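Bollileck abre ensaios comparativos de garras e câmaras em bancada de dois braços

Programa Clurier avalia a preensão de objetos domésticos e de escritório; resultados serão publicados em maio

A Bollileck iniciou os ensaios do programa Clurier, dedicado à comparação de garras, câmaras e controladores para robôs de bancada. O trabalho decorre nas instalações de ensaio da empresa e destina-se a integradores que precisam de escolher equipamento para tarefas de manipulação ligeira.

A bancada utiliza dois braços montados sobre um tampo de madeira clara. Em cada configuração mantêm-se os braços e muda-se um único componente: a garra, a câmara ou o controlador. Cada configuração é submetida a 30 repetições por tarefa, com registo do tempo de execução, das falhas de preensão e das intervenções do operador.

A primeira série incide sobre loiça. Os pratos são peças difíceis para garras de dedos rígidos: a borda é fina, a superfície é lisa e um pequeno erro de orientação basta para falhar o encaixe no escorredor. A tarefa consiste em pegar no prato pela borda, levantá-lo e colocá-lo na vertical entre os pinos de madeira. 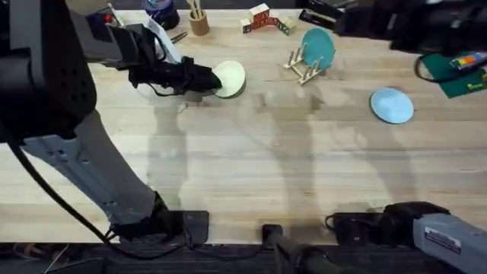 A segunda série trata de material de escritório e usa objetos de formas muito diferentes, entre eles canetas, tesouras e rolos de fita. As posições de partida são alteradas entre repetições, segundo uma tabela comum a todas as configurações, para que nenhuma garra beneficie de uma disposição mais favorável.

Nas câmaras, a comparação faz-se entre uma vista fixa sobre a área de trabalho e uma vista junto à garra. A câmara fixa mostra a bancada em conjunto, mas pode perder o ponto de contacto quando o braço se interpõe. A câmara do punho acompanha os dedos de perto e abrange menos área — a equipa quer medir quanto pesa essa diferença em cada tarefa. A iluminação também entra na análise, dado que as sombras da própria garra sobre a mesa podem afetar a deteção de objetos pequenos. 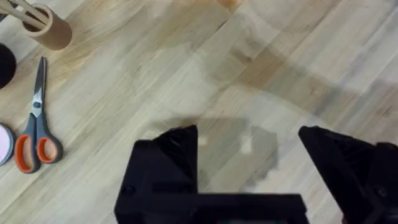

Vista da câmara junto à garra, com os dedos afastados e uma tesoura pousada no tampo.

O controlador Vimau, desenvolvido pela Bollileck, é avaliado nas mesmas condições que as restantes unidades. A empresa decidiu que os registos de todas as configurações serão publicados em conjunto, incluindo os das tentativas falhadas. A verificação dos dados cabe à consultora Ross, que não participa na operação da bancada.

O relatório terá duas partes, uma sobre preensão e outra sobre visão e controlo. Os integradores interessados em propor uma garra para a série seguinte podem fazê-lo através do formulário do programa Clurier, indicando o peso da peça, a abertura máxima dos dedos e o tipo de ligação elétrica. As propostas são analisadas por ordem de chegada.

Sobre a Bollileck

A Bollileck desenvolve controladores e bancadas de ensaio para robótica de manipulação e presta serviços de avaliação a fabricantes e integradores.

Contacto para a imprensa: gabinete de comunicação da Bollileck, de segunda a sexta-feira, no horário de expediente.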